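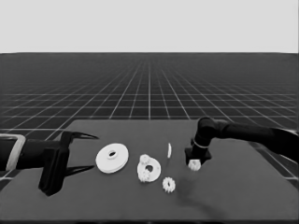 The battery was never the fault, Tín Đào wrote, and anyone who had replaced theirs on the strength of post 6 should ask for the money back. The phone shut down at 39 per cent with the new cell and it shut down at 39 per cent with the old one. He had now done it both ways. He attached two kernel logs and went to bed.

Monique Pons read the post at ten past seven, standing at the bench in her kitchen in Geelong, with the kettle on. She had been maintaining the Satar build for the Istus Tasorden for four years. The phone itself was older than that. Istus had shipped two system updates for it and then taken the support page down, and from that point on anyone who wanted a current version of Android on a Tasorden got it from Monique, through a thread she had started one wet weekend and had never found a way to close.

She downloaded the logs to her laptop and opened them side by side. The last line in each was the same. The fuel gauge reported 39, the charger driver reported that it was not charging, and then there was nothing. A clean shutdown leaves messages. Services stop in order, partitions are unmounted, the screen driver says goodnight. These logs ended the way a log ends when the power goes.

She wrote back: Which recovery are you on?

Then she went to work, where she did payroll for a firm that hired out scaffolding.

At lunch there were eleven new posts. Most were from people who had the fault, or who had a fault. One man's phone rebooted when he took photos in the cold. One woman had no fault and wanted to know whether she should expect it. Flynn Lockyer, who had written post 6, said he stood by what he had written and that a cheap cell would of course fail in the same place as a worn one. Tín Đào had answered her question with one word, Plattner, and a version number.

Monique was on Plattner too. Nearly everyone in the thread was. It was the only recovery that could decrypt the data partition on a Tasorden, and it was written by Gilles Hamel, who lived in Trois-Rivières and had posted in the thread twice in all that time, both times to correct somebody.

She thought about it through the afternoon. Recovery is a separate small system. It sits on its own partition, it runs when you ask for it, and when the phone starts normally it isn't running at all. It should have no way of turning off a phone that has been up for nine hours. She knew this and had told other people so, in a tone she sometimes regretted. But the reports had begun within a week of the last Plattner release, and the last Satar release had been five weeks before that.

That evening she took her own Tasorden out of the drawer. It was the test unit, with a cracked corner and a strip of masking tape on the back that had once said something. She unlocked it, checked that debugging was on, connected it and pulled the partition table.

The table looked right. She pulled the recovery image and compared its checksum with the one on the Plattner download page. That was right too. She then did what she should have done first and dumped the small partition that sits after recovery, where Istus kept the battery profile. It was a partition that no one wrote to. The factory wrote it and that was the end of the matter.

On her phone the first half of it was zeros.

She looked at the table again. Recovery was 64 megabytes. The new Plattner image was under 64 megabytes, but when the phone was told to install an update from inside recovery itself, the installer padded the image to a round number of blocks, and the block size it used was the wrong one for the Tasorden. It wrote past the end. It wrote zeros, very neatly, over the low end of the battery curve.

So the gauge read the profile at every boot, found no usable values below a certain point, and at that point took the cell to be empty. The capacity of the cell was 3000 milliamp hours, and the phone was throwing away more than a third of it for want of a table that would have fitted on a postcard.

Her own phone hadn't shown the fault. Her own phone lived on a charger.

She wrote it up. It took her longer than finding it. She put the offsets in, and the block sizes, and the command for dumping the partition so that people could check for themselves, and she read it through and took out a sentence that began with Obviously. Under the date at the top of the changelog draft, Monday, October 28, 2019, she typed: known issue, do not update Plattner from within Plattner. Then she held off posting, and sent the whole of it to Gilles Hamel by email.

He replied in eighteen minutes.

It is correct, he wrote. I used the value from the other model. I am sorry. I have removed the file.

A second message came while she was reading the first. He asked if she had a good copy of the battery partition. He did not. He had never owned a Tasorden. He had written all of Plattner for it from logs that other people sent him, and from the kernel source, and from one teardown video with the sound off.

Monique read this twice. She went back through her folders for a backup of the partition and found backups of everything else. She had the modem firmware in three versions. She had the splash screen, both the one with the Istus logo and the one Flynn Lockyer had made with a wombat on it. She had calibration data for a compass. She had never copied the battery profile, on the grounds that no one wrote to it.

She posted the write-up with one line added at the end. I need a dump of this partition from a phone that has never had the new Plattner on it. Stock is best. Please don't update anything first.

By midnight she had four. Three of them were half zeros. The fourth was a photograph of a screen.

Tín Đào wrote that he had already sold his stock unit. Someone suggested asking Istus, and someone else posted the last reply he had received from Istus, which thanked him for his interest in televisions. The woman who had no fault asked again whether she should expect it. Monique told her no, provided she left the phone alone, and asked if she had ever installed the new Plattner.

The woman said she didn't know what that was. She had bought the phone already done, from a bloke at a market.

Monique asked her to read out the version shown in the recovery menu, and told her which buttons to hold. There was a gap of forty minutes. The version was two years old.

After that it went slowly. The woman had no computer in the house that she was allowed to install things on. The partition could be read from a terminal app on the phone, but the terminal app would need root access, and the bloke at the market had left root turned off. To turn it on she would have to go into the developer settings, and to see the developer settings she would have to tap the build number seven times. Monique typed each step on its own line and waited for an answer before she typed the next. At one point the woman wrote that it was asking for permission and the word it used was forever. Monique told her to choose ten minutes.

The file arrived at twenty to two in the morning, attached to a post with no text. Monique opened it in a hex editor and scrolled down. The values rose in an even curve from the first line to the last and there was a checksum at the end that agreed with them.

She put it on the test unit, rebooted, pulled the cable out and left the phone on the bench with the screen at full brightness, playing a video of a train going through Norway.

In the morning it was at 22 per cent and still in Norway.

She built the flashable package before work. It checked the model, refused to run on anything else, wrote the profile and read it back. Gilles Hamel tested the script against a blank file and reported one error, a missing quotation mark, with the line number. She fixed it and uploaded it under both their names. He wrote to ask that his be removed. She left it.

Florian Leblanc, who moderated the section, pinned the post and changed the title of the thread. Flynn Lockyer edited post 6 so that it said see Monique's fix, and beneath that, in smaller type, that his new battery had nevertheless been a good one.

There were nineteen downloads by Thursday. The man whose phone rebooted in the cold installed the package and said it made no difference, and Monique asked him for a log.

On the Saturday she went through the partition table line by line, and copied every entry to two drives, including the ones marked reserved. It took most of the morning. When she had finished she wrote to the woman with no fault, to tell her that root had timed out by itself and there was nothing she needed to switch off.

The woman wrote back to say thanks, and was there any way of getting the wombat.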